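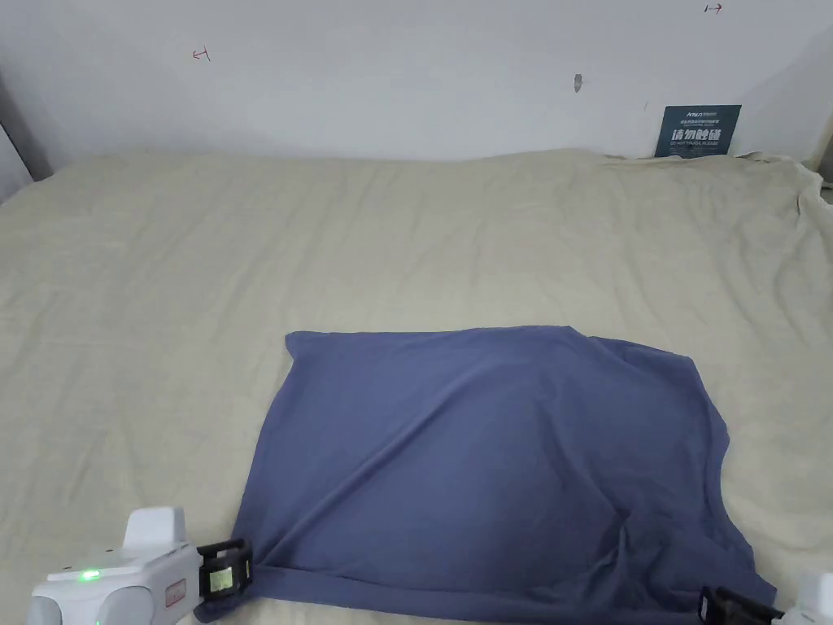 Resident Laundry and Room Care: Frequently Asked Questions
Limodlow House, Office of Residential Services

When is the laundry room open?
The laundry room on the ground floor is open to all residents from 6:30 a.m. until 11:00 p.m. The last wash should be started by 9:45 p.m. Residents on the Okoth corridor may also use the two machines beside their kitchen during the same hours.

What does a wash cost?
Washing and drying are included in the room charge. Detergent is not supplied.

May I fold my clothes in the laundry room?
The folding counter may be used for up to 30 minutes at busy times. Residents with larger loads are asked to take them upstairs. A made bed with the blanket removed gives enough space to lay a shirt flat, turn in the sleeves and fold it to shelf width.
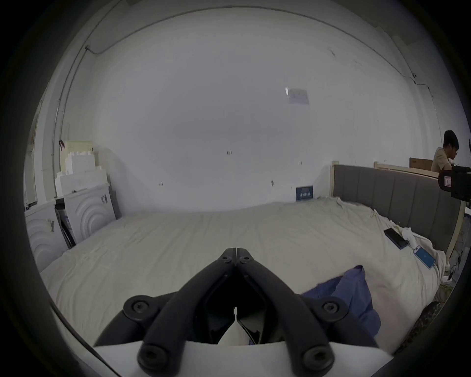
What should I check before putting clothes in the hamper or the machine?
All pockets must be emptied before washing. The office receives more claims for damaged electronics than for any other item, and the residence does not pay for articles left in clothing. Phones and charging cables set down on the bed, next to a heap of blue clothing on a cream sheet, are easily gathered up with the wash. Please move them to the desk before collecting your laundry. Tissues should also be removed, as they leave lint on the entire load.

How should T-shirts be folded for the room shelves?
Any method is acceptable, provided that the shelf door closes. The room guide recommends spreading the shirt flat, smoothing it from the middle outward, and folding both sides in before folding from the hem.

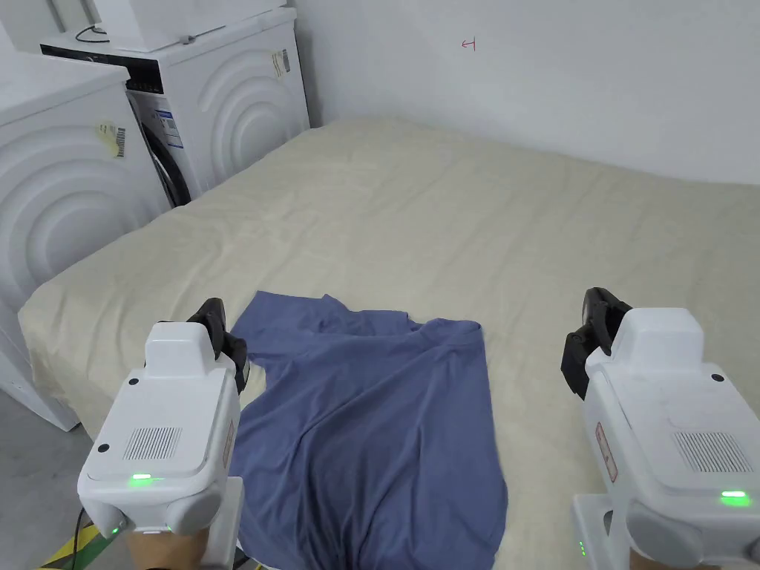

A blue-violet T-shirt laid out on the bed.

Are bed sheets provided?
Yes. Each resident receives two fitted sheets, two pillowcases and one blanket cover on arrival. Sheets are exchanged every second week at the linen window. Used sheets should be brought down unfolded, with no personal clothing inside.

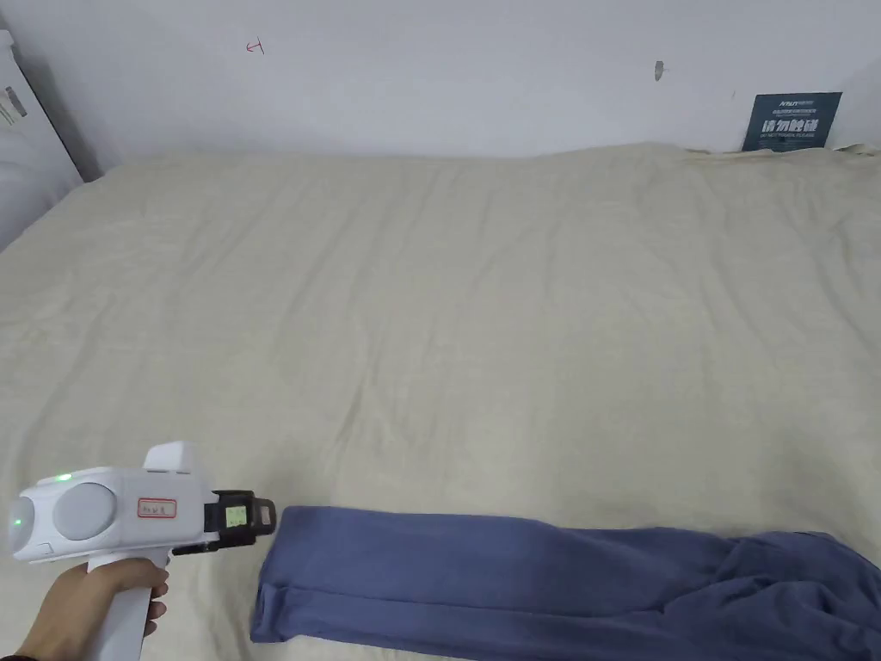 Clothing found among returned sheets is held at the linen window for 60 days and then donated. To claim an item, please give your room number and a short description of the garment.

May I hang clothes to dry in my room?
A folding rack may be used if it does not block the door or the heater. Hooks and adhesive strips may not be fixed to the walls. Wall marks already present when you move in should be entered on the room condition form.

Whom should I contact?
Linen exchange and lost clothing: Atieno Mosoti, extension 1220.
Machine faults and room condition forms: Miloslav Kolář, extension 1287.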